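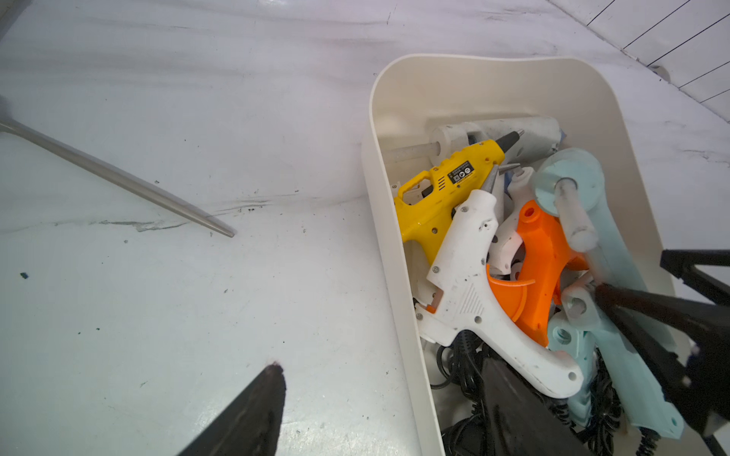 What Hot Melt Is Good For, and Where It Lets Go

The adhesives technician at Stuko has spent most of a working life on one class of material: thermoplastic glue sold in sticks, applied molten, and left to set by cooling. The company supplies it to carton plants, furniture shops, schools and theater workshops. We spoke in December, at the end of a run of shear tests, and the conversation stayed close to failure.

"Most of the complaints I read are about strength," the technician said, "and most of the parts they send back have plenty of glue on them. The glue is clean on one side. It never wetted the surface."

Wetting is the first thing the technician checks on a returned part. A hot melt has no solvent and, in the ordinary grades, no chemical cure. It bonds by flowing into the texture of a surface while it is liquid and gripping that texture once it is solid. Paper, cardboard, felt and raw softwood give it a great deal to hold. Glass and polished metal give it very little, and metal has a second disadvantage.

"Metal pulls the heat out. You lay a bead on a cold bracket and the bottom of the bead has gone stiff before you've put the other part down. It looks bonded. You can often lift it off with a thumbnail. Warm the bracket first and you get a different joint."

The lab at Stuko keeps a reference set of sticks from three sources. Two are its own formulations. The third is a general-purpose ethylene-vinyl acetate stick made by Fujimoto, kept as a control. All of them are tested on the same substrates: birch, unprinted board, ABS, polypropylene and anodized aluminum. Each combination gets 20 specimens. The technician regards the scatter as more useful than the average.

"If the average is good and the lowest two are terrible, I don't want that product. The customer doesn't glue an average. They glue one box."

Open time is where the technician thinks buyers go wrong most often. It is the interval between laying down the bead and the last moment at which a second surface can be pressed into it and still be wetted. Data sheets give it for a bead of fixed diameter on a fixed material at room temperature. A thin bead in a cold shop has far less. A long seam can therefore be good at the end where the operator finished and poor at the end where the operator started.

"People answer that by using more glue. A fat bead does stay open longer, so they think it's working. Then they've got a thick, rubbery layer that creeps under load. For a long seam I'd use a slow-setting grade, or do it in short sections."

Creep takes up a large part of the test schedule. A joint that survives a hard pull for a few seconds may slide apart under a light load held for weeks. Stuko hangs weights from lap joints in a warm cabinet and records displacement for 1,000 hours. The technician would like to see this figure on more packaging.

"A hook on a wall in July, a trim strip in a parked van. Those are creep problems. The short-term number tells you nothing about them."
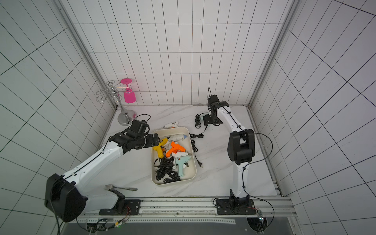
Is a higher melt temperature always better for bond strength?

"Only up to the point where the glue starts to degrade. Hotter glue is thinner, so it wets better and stays open longer. But if it sits hot for hours it oxidizes. It goes amber, then brown, and you get char in the nozzle. Char breaks off and ends up in the bead."

The remedy is mostly a matter of habit. The technician advises switching off during breaks, wiping the nozzle while it is warm, and never changing from one stick chemistry to another without purging. Polyamide and EVA in particular do not mix well, and the residue of one can spoil several joints made with the other.

Storage is a smaller matter. Sticks kept in a closed box away from sunlight age slowly, though dust on the surface goes straight through the melt chamber. Esis, which resells Stuko sticks to schools, ships them in cartons of 300 with an inner bag. The technician approves of the bag and has noticed that it is usually thrown out when the carton is opened.

On polypropylene the technician was brief. Ordinary grades do not hold to it. The choice is between an amorphous polyolefin grade made for low-energy plastics and a mechanical fastener, and for anything that carries weight the technician prefers the fastener. Flame treatment improves the result in a factory — it has little place in a classroom.

We asked about removal, which many users need as much as bonding. Isopropyl alcohol worked in at the edge of a bead will usually release EVA from a smooth surface without heat. On bare board the fibers come away with the glue whatever is tried.

"That's the bond doing its job. If the board tears, I write 'substrate failure' and go on to the next one."

The next series will compare two slow-setting grades on primed steel, at the request of Reltora, a maker of display stands. The specimens had already been cut and degreased and were waiting for the cabinet to come free.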